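Flindley FK6 Personal Attack Alarm with Base Recorder

Supplied by Jirkum
Page last revised: December 15, 2025

The FK6 is a two-part alarm for lone workers, night-shift staff and anyone who walks home along unlit routes. The wearer carries a clip-on sounder. A base recorder, kept at the workplace or control desk, logs each activation with its time and the identity of the unit.

Operation

Pulling the wrist cord or pressing both side buttons together starts the siren and sends an alert to the base recorder. The siren runs until the pin is put back. A silent mode can be set at the base for staff who deal with the public at a counter, where a siren may make matters worse. In silent mode the sounder vibrates once to confirm that the alert has been received.

The base recorder stores the last 1000 activations. Records cannot be edited from the front panel. They can be exported as a plain text file for the police or an insurer, with a checksum on the final line.

Base recorder software

The recorder software may be installed on an existing desktop computer. A wired network connection is preferred. The computer should be set to restart after a power cut and should not be allowed to sleep.
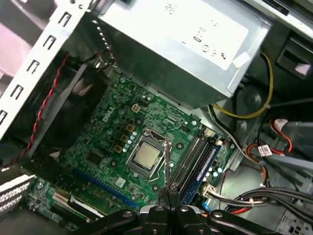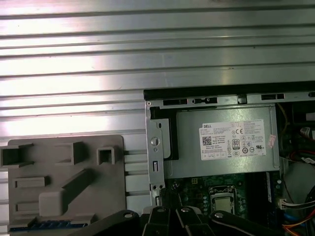

First picture: desktop computer with case open, Dell motherboard. Second: grey plastic fixture plate on ribbed aluminium.

Specification

Sounder battery: replaceable lithium cell
Wrist cord: woven, breakaway at the neck clip
Sounders supplied: 3
Maximum sounders per base: 6
Alert modes: siren, silent
Record export: USB or network

Limits of use

The FK6 does not call the emergency services. An alert reaches the base recorder only, and a trained person must be present to act on it. Range is reduced by thick walls, lift shafts and subways. Walk the full route with a test unit before issue and mark any dead spots on the site plan.

Testing

Test each sounder weekly and enter the result in the log. Replace the cell when the amber light shows, and do not mix cell types within a set.

Ordering

Order code FK6-3. Spare cords and cells are listed under Accessories. For trade accounts contact Kenna Pringle; for returns and repairs contact Clive Kershaw. Prices will be reviewed in January.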